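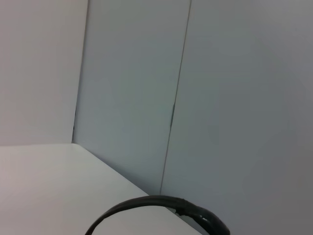
*White table, white walls.*

# About Asenard

Hello! If you've clicked through to this page you probably want to know who writes all this stuff about talent shows, chat shows and people in sequins crying on a Saturday night. That would be me. I started Asenard as a place to put my thoughts on the telly so that my friends could have their group chat back, and it has grown into a proper little company with a bank account and an accountant who sighs at me.

We cover light entertainment. By that I mean singing competitions, dancing competitions, baking, dating, quizzes with a big shiny floor, panel shows, the odd awards ceremony and the people who turn up in all of them. I know there are bigger sites doing the same. I read most of them, usually in bed, and I like plenty of them. What I wanted was somewhere that wrote about these programmes as if the reader had watched them too and had opinions, because in my experience people who love a live final have a LOT of opinions.

## How it got going

I used to work in the box office of a theatre, which is a great job if you like being asked where the toilets are. Between the matinee and the evening show there was a long dead stretch, and I filled it by writing up the previous weekend's telly for anyone on the staff who'd missed it. Who went home, who should have gone home, what on earth the guest judge was wearing. I printed it out and left it by the kettle. Then somebody's sister asked for it by email, and then her whole office did, and I had to learn what a mailing list was.

The email is still the heart of it. It goes to 3426 people, which I find completely mad (I can still remember adding the addresses by hand and getting one of them wrong for weeks). The website came afterwards, mostly because people kept asking for old recaps and I was tired of digging through my sent folder.

The name, since everyone asks, doesn't mean anything. I wanted a word that wasn't taken and that my mum could pronounce over the phone. She still says it wrong.

## What you'll find on the site

**Recaps.** These are the big ones. If it's a live show, the recap is up the next morning, and it covers the whole episode in order, including the bit in the middle where they fill time. I don't do scores out of ten any more. I tried it for one series and spent longer arguing with myself about a seven than I did writing.

**Havik.** Our midweek column on celebrity news. It's a round-up of who has signed up for what, who has left, who's touring and who's brought out a cookery book. We keep it to things that have been announced or that somebody has said out loud in an interview. I love gossip as much as the next person, but I don't want to be the one printing it.

**Fedard.** The podcast. It's recorded on a Sunday and I'm never as funny on it as I think I'm being at the time. Each series has eight episodes, and we're on our fourth series now. If you're new, don't start at the beginning! The sound on the first few is dreadful. Start with the one about quiz show theme tunes.

**The archive.** Every recap I still have, sorted by programme. Some of the early ones are missing and a few are only half there. If you happen to have an old email from us that isn't in the archive, please forward it and I'll be thrilled.

## Who we are

There are four of us these days. I write the recaps and run the business side, and the other three share out the column, the podcast editing and the endless job of checking how people spell their names. None of us is in the office every day. On a live final night we all log on from our own sofas and it gets very silly, and I wouldn't swap it.

We rent our space from Van den Broek, who have the rest of the building, and they've been lovely landlords – they even let us stay late when an awards show overran and I'd promised a write-up by breakfast. There's a decent café on the corner and parking is hopeless, so if you're coming to see us, take the bus.

## A few things we're fussy about

We don't write about people's weight, their faces or what they may or may not have had done. If a presenter wants to talk about their own health in an interview, we might mention it and point you to the interview. Otherwise it's none of our business. I've had grumpy emails about this and I've answered every one of them, politely I hope.

We don't write about contestants' families either, unless they're on the programme waving a banner. People who go on a show have agreed to be talked about. Their nan hasn't.

Spoilers: the subject line of the email will never tell you who went home. The first paragraph probably will, so do be careful about opening it on the train if you've recorded the show. The website has a plain headline and the result is further down. I got this wrong once, in September, on a semi-final, and I still get teased about it.

And if we make a mistake, we fix it and put a note at the bottom saying what was wrong. Most of our corrections are about dance styles. I can't tell you how often I've called something a foxtrot when it wasn't.

## How we pay for it

Mainly through members, who chip in a small amount each month and get a longer email on Sundays plus the chance to vote on what we cover in the quiet part of the summer. The rest comes from adverts on the podcast. We don't take payment for recaps or for anything in Havik, and if a channel invites us to a recording we'll say so at the top of the piece. We do eat the sandwiches, though. I'm not made of stone.

Membership isn't needed to read the site. Everything goes up free, and it stays up.

## Getting in touch

Use the form on the contact page, or just reply to any of our emails, which come straight to me. I read them all, but I'm slow during a live series and quicker when it's over. If you'd like to write for us, send a recap of any episode of anything, old or new, and tell me which programme you'd most like to cover. We pay for everything we publish, including the short pieces.

If you work in television and you're cross about something I wrote, same address. You're very welcome to come on the podcast and tell me off – one producer did, and it's the episode people mention to me most.

*Page last updated 2026-07-03*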